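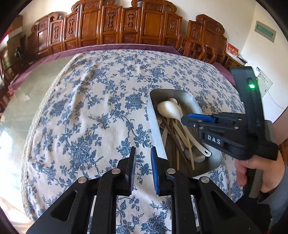
Review: the Brukis hand-held gripper course for household tasks

Scope of this review

Brukis is a training pack for staff who record manual tasks so that a robot arm may later be taught from the recordings. It consists of a printed handbook, a set of task cards and access to the Stosano software, in which recordings are trimmed, labelled and exported. Hand-held grippers are not supplied. The pack was assessed by our training service over two months, ending in August, with seven members of staff taking part. Most had no earlier experience of demonstration work. Two had previously guided an arm by remote control and were asked to compare the methods.

The task cards

There are 109 cards, sorted by the kind of action required: lifting, sorting, folding, pouring, opening and closing. Each card states the items needed, the starting layout and the point at which a recording may be stopped. The wording is plain and the cards may be used without reference to the handbook once the first section has been read.

The utensil cards proved the most useful of the set. They call for mixed items in one container, and a metal tray holding a white ladle, chopsticks and other utensils in a loose pile is a fair test of what they demand. A ladle may be taken by the neck, where the bowl meets the handle, or further along the handle. The card permits either, but requires the same choice to be kept for a whole batch. Our staff found the neck easier to hold level, though the bowl was then more likely to catch on whatever lay beside it. Chopsticks were harder. Where two of them crossed, the closing jaws often took both, and the cards offer no guidance on whether such an attempt should be kept or thrown away. We would ask the publisher to settle this point in the next printing.

The folding cards are weaker. Several assume a bare table top, and the instructions do not carry over well to beds or other soft surfaces, on which a tray may tilt when leaned upon. Staff working in ordinary homes will need to adapt them.

The handbook

The handbook runs to three sections. The first, on posture and pace, is very good. It advises the demonstrator to move at a steady speed, to pause briefly before closing the jaws and to avoid correcting a poor grasp by shaking the wrist. The guidance on using two grippers is also sound: one hand works while the other waits, open, within reach of the container but clear of the first. New staff tended to let the waiting hand drift, and the short drills provided for this were repeated with benefit.

The second section deals with remote control and is brief. It covers the Isah control desk only, and readers who use other equipment will gain little from it. Our two experienced operators considered its advice on delay between hand and arm to be correct but incomplete. Both reported that holding a gripper directly was less tiring and gave them a better sense of contact with thin objects. Both also noted that remote control shows at once what the arm cannot reach, whereas a person with a hand-held tool can easily make a movement that the arm will be unable to follow. The handbook should say so.

The third section concerns the checking of recordings. It is clearly set out, but the index refers to pages from an earlier edition.

The software

Stosano was reliable throughout. Trimming is simple, and the labels match those on the cards. Export was slow for longer batches, and an export that has been cancelled must be started again from the beginning. It is not possible to add a note to a single grasp, only to a full recording. In mixed-tray work, where one recording may contain many separate grasps, this is a real limitation.

Comparison with Stastico

The service previously used the Stastico pack. Its remote control material is fuller and its index is accurate. Its task cards, however, rely on blocks and rings, and staff trained on them needed further practice before handling kitchen items. Brukis is the stronger choice for household work and the weaker one for centres that teach mainly at a control desk.

Recommendation

The pack is recommended for services that record tasks with hand-held grippers, subject to the remarks above on folding and on crossed utensils. Centres should set their own written rule for double grasps before recording begins. Existing holders of the Stastico pack are advised to keep its remote control section in use alongside the Brukis cards.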